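Boltero Carpet Tiles, Two Months In

Posted April 8, 2021

So we finally ripped out the beige. If you've read this blog for a while you know the beige – it came with the house, it had a stain shaped like Florida by the closet, and I have complained about it for 11 years. My sister-in-law Snædís Frandsen put Boltero tiles in her den last fall and would not stop talking about them, so I ordered eight boxes for the back room and the hallway and crossed my fingers.

First, the money. I paid just over 800 dollars with delivery, which stung a little (okay, a lot). The Pralbridge tiles at the big store out by the highway were cheaper, and I did bring a couple home to try. They felt like a doormat under bare feet and one had a corner that curled up overnight on the kitchen table. Back they went.

Laying them was easier than I expected. You get little sticky tabs that go under the corners where four tiles meet, and you start from the middle of the room and work out. I didn't read the part about the arrows on the back. Please read the part about the arrows! Every tile has one, and if you point them all the same way it looks like one big carpet, and if you don't you get a checkerboard. I had to pull up two whole rows. The tabs come off fine and stick again, so no harm done except to my knees.

Cutting around the door frame was the worst of it. A new blade in the utility knife helps a ton, and go in from the back. My neighbor Tapio Ikonen lent me his metal square and then stayed to do the fiddly bit by the radiator, and I owe that man a pie.

Now, color. I went around and around on this. Plain black shows every crumb, and I know because my last apartment had it. Light gray shows coffee. What you want is a dark gray with some flecks mixed in, so your eye kind of slides over whatever the dog brought in.
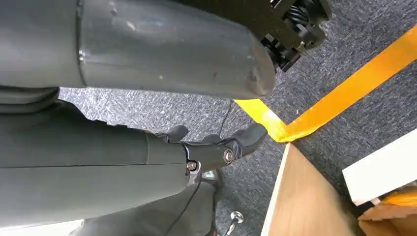

Dark gray with paler flecks, the kind of mix I'd go for again.

Vacuuming is quick with the low pile. I turned the brush roller off after the first week since it was pulling up fuzz along the seams, and it's been fine since then. The fuzz itself has mostly quit. Red wine came out with dish soap and cold water, and I got to skip the whole swap-the-tile business, though I do have half a box left in the garage for the day I'm not so lucky.

Gripes: there was a glue smell for a good week, so open some windows. The hallway tiles shifted a tiny bit where we all turn the corner, and I added extra tabs there. And it's not soft-soft. If you want to lie on the floor and watch movies, get a rug for on top.

Four stars from me. I'm doing the upstairs landing in September if they still carry the color.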